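Farnulon halts two-arm bench cells after wrist cable fault

Farnulon has suspended unattended running on its two-arm bench cells following a fault in which one arm kept moving for 6 seconds after its gripper had stopped reporting position. No injuries were reported. The company described the event as a loss-of-feedback fault and has issued a service notice to sites using the cells for small laboratory handling work.

The fault occurred in May 2025 at Sunwood, a contract test lab that uses the cells to sort tubes and vials into trays and bins. According to the notice, the left arm was lowering toward a tube when the signal from its gripper dropped out. The controller should have treated the missing signal as a stop condition. It held the last good value instead and carried on with the planned move, pressing the closed gripper into the work surface until the motor current limit tripped.

Damage was limited to one gripper finger, a cracked vial and a scuffed patch of table. The vial contained water. Sunwood does not run live samples on the cells.

Taner Bilgin, who led the inspection for Farnulon, traced the dropout to the cable that runs along the outside of the arm from the base to the gripper. One conductor had broken inside the jacket close to the shoulder, where the cable bends most tightly when the arm reaches down and back in the same move. The jacket showed no outside mark. The break opened only when the shoulder passed a certain angle, and a static continuity test at the bench found nothing wrong.

The log from the failed cell shows 3,897 completed pick cycles since the cable was fitted. Farnulon's replacement interval was set by calendar time and made no allowance for cycle count. The notice withdraws that interval.

A second finding concerns the software. The routine that watches the gripper signal was set to ignore gaps shorter than 50 milliseconds, which is normal practice for filtering noise. Each time the signal returned, even for a single reading, the timer went back to zero. A cable that made and broke contact rapidly could therefore stay below the limit for several seconds. Bilgin's report calls this the more serious of the two faults, on the grounds that any intermittent connection could produce the same result.

The revised routine counts bad readings over a sliding window and stops both arms when the count passes a fixed limit. It also stops the second arm when the first one faults. Under the old version the right arm was free to continue its own task, and the log shows that it did so, completing a placement while the left arm was in contact with the table.

Sites have been told to take the following steps before returning a cell to service. Power down and release both arms. Move each shoulder by hand through its full range with a meter on the gripper line. Replace any cable that shows a change in reading. Re-route the cable with more slack at the shoulder, and check that the slack does not reach the trays or bins when the arm is fully extended. Load the revised controller software and run the stop test 7 times on each arm.
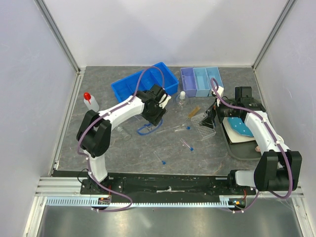

Izzati Menon said the slack instruction needs more detail. A longer loop eases the bend at the shoulder but can catch on anything tall standing near the back of the table, and a snagged cable would load the same conductors that failed at Sunwood. Menon asked for a stated maximum loop height and a clip position for each joint. Farnulon replied that a drawing with both figures is being prepared.

Attended running is still permitted under the notice, provided that the operator has the stop button within reach and the speed is held at the setup limit. Cells with a Sperling controller use a different signal monitor and are not covered by the software part of the notice, but the cable check applies to them as well.

Sunwood has fitted new cables and is running its cell at reduced speed with an operator present. The failed cable has been sent to the supplier, Cornow, for sectioning. Farnulon will set a new replacement interval, in cycles, when those results are in.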